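Quiet Hours in Shared Student Housing: A Small Study of the Kilton Residences
Project report, second semester

1. Introduction

When I moved to Kilton for my studies, I lived first in Cidstead House, which is the oldest of the residences. I noticed very soon that many arguments between neighbours were about noise in the evening. The residence has a rule of quiet hours, starting at 11 p.m., but the students understood this rule in different ways. For some of them it meant complete silence, and for others it meant only that a party should move to another place.

The aim of this project was to find out how students in the residences experience noise, which sounds disturb them most, and whether the written rule has any influence on their behaviour. The topic is not new, but most of the literature I found concerns families in apartment buildings. Students have a different daily rhythm and they share kitchens, laundries and hallways, so their situation deserves its own attention.

2. Method

The study covered three residences: Cidstead House, Gittins Hall and Skularwood Court. Together they have 400 residents. A short questionnaire was put in every mailbox in March, and it could be returned on paper or filled out online. It had questions about sleep, study habits, sources of noise and knowledge of the house rules. The last question was open and the respondents could write as much as they liked.

In addition, I made sound level readings in the hallways with a handheld meter which I borrowed from the physics lab. The readings were taken at 10 p.m. and again at midnight over 4 weeks. I did not measure inside the bedrooms, as I considered this too private. I always stood at the same spot beside the stairwell door, at the height of my shoulder.

My first plan was to keep a noise diary with a group of residents. I gave up this plan after the pilot, when most of the diaries came back with only the first pages filled in. The lesson for me was that a method must be comfortable for the participant, otherwise the data will be poor.

3. Results

The most common complaint was not music, as I had expected, but doors. The fire doors in Gittins Hall are heavy and close with a hard sound, and it travels through the whole floor. Respondents from the rooms next to the stairwell mentioned it again and again. One wrote, "I can sleep with my neighbour's television, because it is always the same. The door wakes me every time."

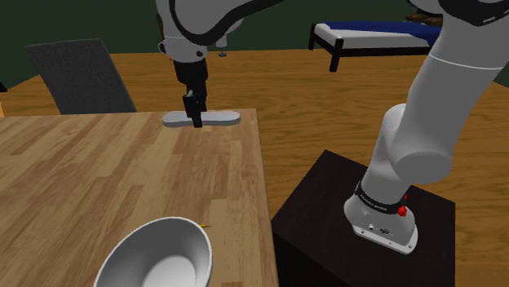 Figure 1. Computer rendering of a white robotic arm on a dark pedestal.

In second place came the kitchens. Students who work evening shifts cook late, and they have no other choice. Most respondents showed understanding for this, although the understanding was smaller during exam period. Conversations in the hallway came third. In Skularwood Court, where the floors are carpeted, hallway noise was hardly mentioned, and the readings there were also the lowest of the three buildings.

Knowledge of the rule was weaker than I assumed. Many respondents knew that quiet hours exist but gave a wrong starting time. Several believed that the rule applies only on weeknights. The written version is on the last page of the residence handbook, after the section on parking.

4. Discussion

The results suggest that a part of the noise problem belongs to the building and cannot be solved by asking people to be more polite. A slow closer for the stairwell doors would probably help more than another poster. The maintenance office gave me an estimate of 3000 dollars for all the stairwell doors in Gittins Hall. I cannot judge if this is a high price for the university, but the sum is much smaller than the cost of new carpets.

There are limits to this study. Students who are annoyed by noise had a stronger reason to answer, so their opinion is likely overrepresented. The meter was also not calibrated before each reading - I learned only later that this is recommended. The values should therefore be used for comparing the buildings with each other and not as exact levels.

5. Recommendations

Door closers should be tested first on one floor of Gittins Hall, and residents of that floor should be asked again after a month. The quiet hours should be printed on the first page of the handbook and explained at the move-in meeting. For students with evening shifts, it would be useful to keep one ground floor kitchen open late, away from the bedrooms.

The questionnaire and the full table of readings are attached as Appendix A and Appendix B.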